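Where Does All the Paper Go?
Final report, Organizing Everyday Spaces (spring project)
Submitted in May

Why we picked this

Our department has a shared workroom on the second floor of Astbridge Hall. It has desks, shelves, and a smell of toner that has outlived several printers. It also has paper. The assignment asked each team to find a small, annoying problem in a space we use and try to fix it with a budget of $400. Other teams went for bike parking and composting. We chose filing, which tells you most of what you need to know about our social lives.

The complaint was simple. Handouts, lab sheets and old reports were kept in stacks, and anyone looking for a particular sheet had to go through the whole stack, usually leaving it in a worse order than before. A sign on the wall said PLEASE RE-STACK NEATLY. The sign had coffee on it.

What was in the stacks

We spent two afternoons sorting. The total came to 1,419 sheets, not including sticky notes and a takeout menu that was kept by popular demand. We sorted by course first, then by type. The single largest group was blank cover pages, printed by mistake and saved by people who clearly meant well. After recycling duplicates we had a pile that one person could lift without making a noise.

Options we looked at

Drawer cabinet. Tidy, heavy, and well beyond our budget. The Bultumico unit we liked would hold over 2,000 sheets, and the drawers locked. We decided that a locking drawer in a shared room would lead to one lost key and a permanent time capsule.

Open trays. Cheap, and half the room already had them. They were also how the stacks got started, so we voted them down quickly.

Folder boards. These are stiff covers with a clip for the papers and a pocket for a label. They can stand on a shelf or lie flat on a desk, and you can carry one course's worth of paper across the room without dropping it in front of people. We ordered ours in blue from Virkuvari because blue was in stock.

How the boards did in use

We tested the boards on the desks for most of the term and wrote down every gripe. There were more gripes about our handwriting than about the boards.

Size was the first surprise. On the website they looked like something you would tuck under an arm. In person they are large enough to hide behind, and a member of our team did so during a progress meeting. Each desk has room for one lying open, and two if you are willing to put your laptop on your knees.

The matte surface picks up scuffs. This bothered us for a week and then it stopped bothering us. The label pocket is clear plastic, so a printed slip can be swapped when the course changes. It can also be left empty, and several were, in spite of an email from us with the subject line "Labels (again)."

The clip sits on the edge and holds a modest bundle well. Overfill it and the back pages start to slide. We learned to split any thick course into two boards and to stop treating the clip as a challenge.
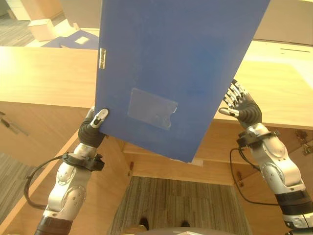 What we would change

Labels should go in before the boards go out. We handed them over blank, expecting people to fill them in, and we now know our classmates better.

We would also order a second color. One color looks smart on the shelf, but "it's in the blue one" stopped being useful almost at once. The Owusu reading room downstairs uses a different color for each year, and we should have gone down there and looked before ordering.

The shelf needs a divider at the open end, where the last board leans a little further over every day.

Budget note

We stayed under the limit and spent part of what was left on label slips. There are plenty remaining. They are in the top tray by the door, in a stack.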